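Masking the Arms Before Grasp Pose Estimation

Applies to Mendine 2 with the Bomar driver package. Assumes a bimanual cell with one head camera and a working URDF for both arms.

A head camera sees the arms whenever they are over the table, and the depth points that fall on the fingers get merged into whatever object is nearest. The usual symptom is a rim fit that comes back too wide or tilted toward the gripper. The fix is to render the arms from joint state, subtract them from the cloud, and tell the pose estimator which pixels were removed.

Before you start

Hand-eye calibration must be current. If the overlay in step 2 is off by more than a finger width at the tips, recalibrate first; padding will not cover it. Check that joint states and depth frames share a clock. The Bomar driver stamps on receipt by default. Set stamp_source to device.

Step 1. Enable the self filter

In the perception config, under self_filter:

enabled: true
links: left_arm, right_arm, left_gripper, right_gripper
max_stamp_gap_ms: 50
cable_padding: false

Frames whose nearest joint state is further away than max_stamp_gap_ms are dropped, with a warning in the log. A steady stream of these warnings means the clocks disagree. Raising the limit hides the warning and leaves a smeared mask.

Step 2. Check the overlay with the arms in the way

Put both grippers close to the objects and open the fingers. A parked pose tells you very little. The layout used for this page has three bowls, green at the back, with pink and blue nearer the camera. The left gripper's lower finger reaches the rim of the pink bowl in the view, and the right gripper covers part of the blue one.
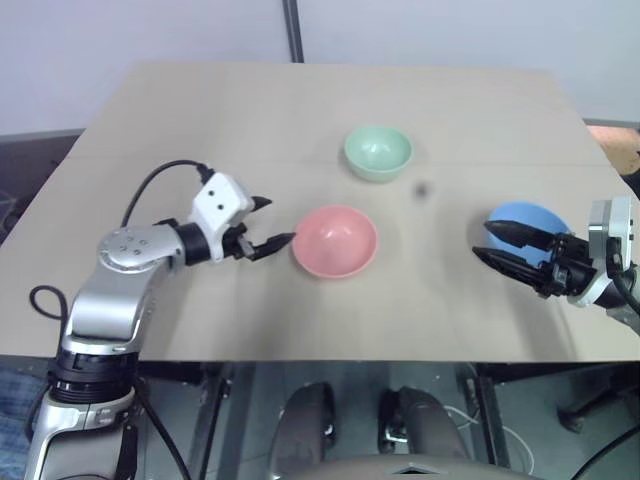

Step 3. Tune the padding

Start with link_padding at zero and raise it until no arm points survive in the filtered cloud. Stop there. Each increase also removes object points beside the fingers, and with the blue bowl there is not much rim left to give up.

Cables are not in the URDF, so the filter does not know about them. Set cable_padding to true to sweep a capsule between the attachment points listed in the Hou tool description. A loop that hangs well clear of the links will still get through. Remove it with the cluster filter in step 4.

Step 4. Filter small clusters

Set min_cluster_points to 1,000 for bowls at this range. In the test cell the blue bowl kept 868 points after masking and was rejected, so the value had to come down. Lower it in small steps and watch for cable fragments reappearing.

Step 5. Pass the mask to the estimator

Set use_occlusion_mask to true in the Prarkulmont estimator node. Without it, masked pixels are read as free space and the rim fit shrinks away from the gripper. With it, they are treated as unknown and the circle is fitted to the visible arc only.

Plane removal should run before the mask is applied. In the other order, the holes left by the arms can split the tabletop into patches, and the smaller ones may be passed on as objects.

Known problems

Glossy bowls return poor depth at the highlights. Fit to the rim and ignore the interior by setting fit_region to rim.

If the mask lags behind a moving arm, look at the depth pipeline delay before touching the padding. The timing report is printed by the filter node at shutdown.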